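Sandinberg phone amnesty opens on Monday

Sandinberg Recycling will collect unwanted mobile phones at its Flostlow depot throughout August. Last year's collection brought in 1186 handsets.
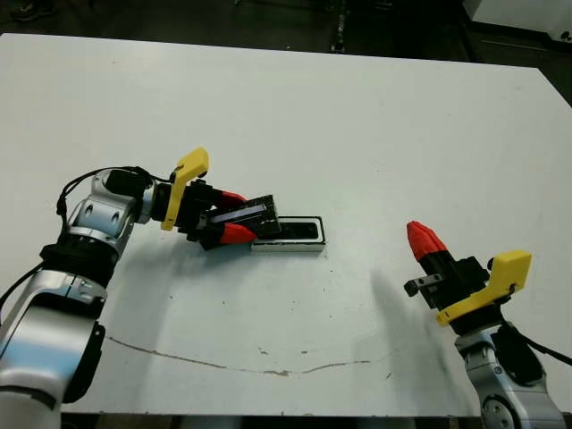 Drop-off is free and 256 households have already asked for a return bag. Chargers are welcome too. 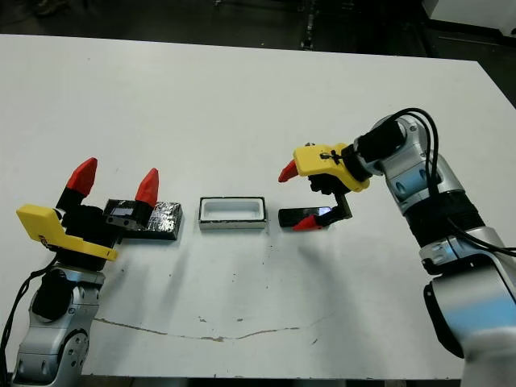

Malsha Akanda said she had kept old phones in a drawer for years and would be bringing 3 of them.
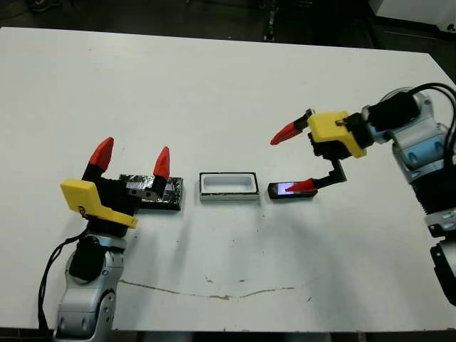
Please remove SIM cards and wipe your data before you come. Any make is accepted - a black smartphone like the one on the white table is fine, and so are older models.

Contact: Yasuo Tanabe, Flostlow depot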